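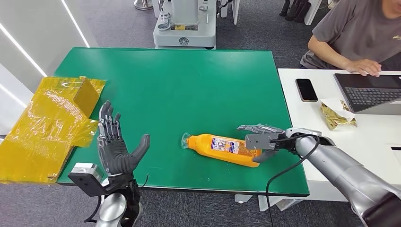 Equipment Planning for a Two-Arm Cell
Handout 2 – Budgeting before you buy
Instructor: Oi-ling Siu
Revised Feb 25, 2022

Read this before you start the worksheet. Last year most groups priced the arms well and left out nearly everything else.

Start with the task

Write one sentence that says what the cell has to pick up and where it has to put it. "Handle bottles" is too loose. "Pick up a plastic bottle lying on its side and stand it in a tray" is enough to ask a supplier for a quote.

Gripper or hand

A plain gripper can hold a bottle by its base and has few parts to wear out. A five-finger hand can try more kinds of grasp, but it adds cables, setup time and a longer spares list. You may fit a different tool on each arm. If you do, price two sets of spares. 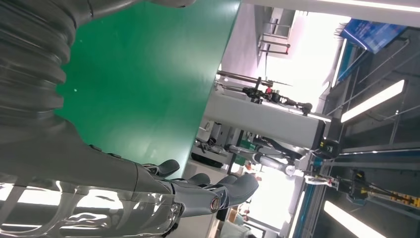
Covers and cables get their own line in the budget. A bellows cover is a wear part, so ask for the price of a replacement and the delivery time. Plastic sheet is cheap, but it still has to be bought. Allow enough cable for the full reach of the arm, plus slack at the wrist.

Lines that get left out
Table and mounting hardware
Spare finger parts
Floor space for the base units and a desk for the operator
Training hours for new staff
Shipping both ways for repairs

Comparing quotes

The worksheet has quotes from Clirura and Omura. Clirura includes training and Omura does not – put both on the same basis before you compare totals. Assume 200 operating days a year and 15 hours of operator training per person. Show spares for year one and year two separately.

Brodie Kereama will go over the Flurkura lease option in the next session. Leave that column blank for now.

Worksheets go to Ya-wen Huang in room 123. One per group, names on the first page.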